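Grerneo Two-Arm Floor Unit

Model 3091
Category: Building services, hard floor care
Sold by Jinonard. Ask for a quote or book a site visit.

Overview

The Grerneo is a two-arm machine for the small floor jobs that take up so much of a cleaning shift: picking up dropped items, moving light objects out of the way, checking a surface up close and logging marks that need a person with the right product. It is made for lobbies, hallways and showrooms with stone, tile or sealed concrete floors. It does not mop, scrub or polish, and it is not a replacement for a floor machine.

Most of our customers run it alongside a cleaning crew on evening or early morning shifts. The crew plans the route, and the unit works through it at walking pace or slower. Anything it can't pick up or can't make sense of goes on a list for the crew.

What it does on a shift

The unit stops at each point on the route, lowers its arms and looks at the floor through a small camera at the wrist. Loose items such as pens, cups, paper and wrappers are lifted and placed in the tray on the base. Stains, chips and worn joints are photographed and marked on the floor plan. The second arm can hold an object steady or move a sign or light stand while the first one works.

Natural stone is the surface we get the most questions about. Veining can look a lot like dirt, and an old rust mark can look like a fresh spill. The unit compares each stop with the pictures saved during setup, so marks that belong to the stone are left off the list once a crew member has tagged them. Expect more tagging in the first weeks on a marble floor than on plain tile.

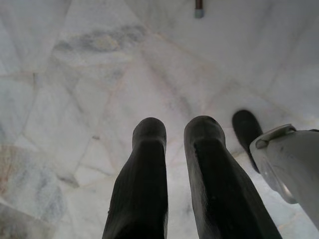 Gripper fingers over irregular marble paving, wrist camera view.

The fingers have blunt, rounded tips. They close on thin items from the side and do not need to press down on the floor. For polished stone we suggest setting the approach height to 5 millimeters and leaving it there. Crews who work on rougher floors can lower it in the Surface menu.

What changes for the crew

The bending goes down. That is the first thing people mention, and it was the reason the building services team at Jadier asked for a trial. Their evening crew looks after a long stone lobby and two side halls. Over the trial, which started in April, the unit picked up 557 items and sent 387 marks to the list.

Ximeng Qin leads that crew. "I used to walk the whole lobby twice, once to pick up and once to look for stains," she says. "Now I read the list with my coffee and go to the spots. I still do one walk at the end. I don't want to stop doing that, because the machine doesn't know what a guest will notice."

The list also moved some work around. Marks that used to wait until someone complained are now written down the same night, and in the first weeks the crew had more stain work than before. Jadier added a half hour to two shifts to deal with it. Plan for this when you set up your schedule. A site with an older floor will turn up a lot of marks early on, and the number drops once they have been treated or tagged.

Someone also has to own the unit. It needs its tray emptied, its fingers wiped and its route changed when furniture moves. At Jadier this is a named task on the rota and comes with paid training time. We recommend the same. On sites where it was left to whoever was free, the unit spent a good part of the week parked.

Xinyi Tang, who has cleaned the side halls for years, asked for the route task after the training day. She changed the order of the stops so that the unit stays out of the hall while she is running the wet machine, and that order is now the default in our two-crew template.

Setup and training

A Jinonard technician visits for one day. In the morning the floor is mapped and the first set of surface pictures is saved. In the afternoon the crew learns to start and stop the unit, empty the tray, read the list and tag marks. No computer skills are needed past using a phone. Printed guides come in the box.

We ask that the people who will work next to the unit are there for the afternoon, including part-time and weekend staff. If your Sunday crew can't make it, a second session can be booked at no charge within the first month.

Working near the unit

Keep out of arm reach while it is at a stop. The arms pull in when someone steps close and stay in until the space is clear. A red stop button sits on each side of the base and another on the handset. Any crew member may stop the unit at any time, and it will not restart by itself.

The wrist camera points at the floor during work. Pictures are kept on the unit until the list has been closed and are then erased, apart from the surface pictures saved at setup. The list records places and marks. It does not record who treated them or how long it took, and there is no setting to turn that on.

Not suited for

Carpet or loose rugs
Standing water
Broken glass, needles or other sharp items (these are flagged and left in place)
Stairs and ramps
Outdoor paving

In the box

Grerneo base unit with two arms
Collection tray and one spare
Four spare finger covers, dark gray
Charging dock
Handset
Printed guides for crew and supervisor

Care

Wipe the fingers and the arm housings with a damp cloth after each shift. Scuffs on the light housing are normal and do not affect the work. Check the finger covers once a week for grit – a grain caught in the surface can scratch polished stone. Replace a cover when the tip no longer feels smooth. Do not use solvent cleaners on any part.

Optional extras

Lu quiet wheels, for stone floors with wide joints
Wall bracket for the handset
Extra tray, deep
Two-crew route template, loaded at setup

Ordering

The unit is sold outright or leased by the year. Both include the setup day, the training session and phone support during your shift hours, nights included. Finger covers and trays are kept in stock and can be ordered by phone or through your Jinonard account. Please have your floor type and a rough floor plan at hand when you call.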